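FOR IMMEDIATE RELEASE

Trukura Opens Orders for Tranley Two-Arm Garment Folding Station

KOZAN – Trukura today opened orders for Tranley, a two-arm folding station for laundries, uniform services and clothing retailers that handle mixed garments in small batches. The first stations are scheduled to ship in February.

Tranley is sold as a complete kit. Each order includes two robot arms with two-finger grippers, a camera for each wrist, the control software, and a setup visit by a Trukura technician. The customer supplies a flat table and a standard power outlet. A conveyor is not required.

"Our customers fold T-shirts in the morning and aprons in the afternoon, and they do it on whatever table they have," said Setareh Farahani, chief executive of Trukura. "We designed the station for that kind of room. It does not need a fenced-off hall, and it does not need every shirt to arrive facing the same way." 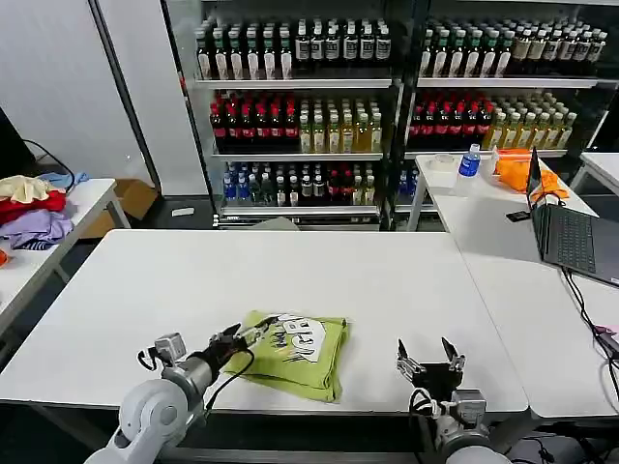

The software plans each fold from the camera views and from the outline of the garment on the table. Operators may choose from 19 fold patterns supplied with the station, including a square retail fold, a long fold for shelf stacking and a half fold for hangers. Additional patterns can be recorded by guiding the arms by hand. Pattern recording is included in the purchase price and does not require programming experience.

During development, Trukura operated a trial station with Brirnen, a uniform rental service. Over the course of the trial, the station processed 922 garments, most of them short-sleeved cotton shirts. Results were reviewed by Brirnen's own floor staff, who set the standard for an acceptable fold before the trial started.

"We asked for a fold that our drivers could put straight into a bag," said Ozan Akbulut, operations manager at Brirnen. "The thicker printed shirts took longer to get right, and Trukura changed the grip settings twice while we were working with them. We have since placed an order for two stations."

Gripping is handled from above. The fingers close on a small gather of cloth, lift it clear of the layer below and carry it to the fold line. Grip force is set separately for each arm and can be saved by fabric type.

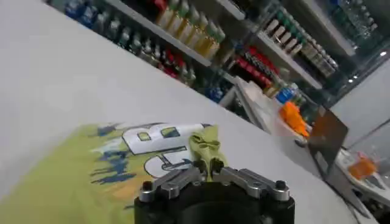

Trukura Product News, Volume 4, Issue 2 – Page 3

Tranley is intended for garments weighing up to 400 grams. Heavier items, including sweatshirts and bath towels, are not supported in the first release. Trukura expects to publish test results for light knitwear later in the year.

The station is offered for purchase or on a monthly service plan. The service plan covers replacement fingertips, software updates and remote support during business hours. Customers who purchase the station may add the same coverage at any time. Production of the first series is limited to 100 stations, and orders will be filled in the sequence received.

Training takes one working day and is held at the customer's site. Mereana Wihongi, who leads customer training at Trukura, said that the course is written for people who already work at the folding table. "They know the clothes, so the day is mostly spent on choosing patterns and clearing a bad grip," she said.

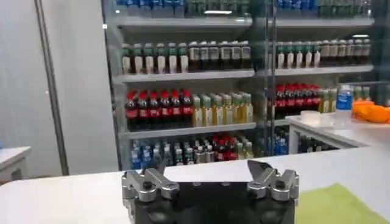

Can Tranley be used in a room that is open to staff or the public?

Trukura recommends a marked work area around the table. The arms run at reduced speed by default, and a stop button is supplied for each side of the station. A site review is carried out before the station is switched on for the first time.

Orders and requests for a demonstration may be placed through the Trukura sales office in Kozan. Demonstrations are held by appointment and last some 19 minutes, with time for questions afterward. Visitors are welcome to bring their own garments.

About Trukura
Trukura develops robot stations for laundry, uniform and retail work. The company is based in Kozan and provides installation, training and repair through its own staff.

Media contact: Beril Türkmen, Press Office, Trukura
Sales contact: Taner Kırmızıgül, Sales Office, Trukura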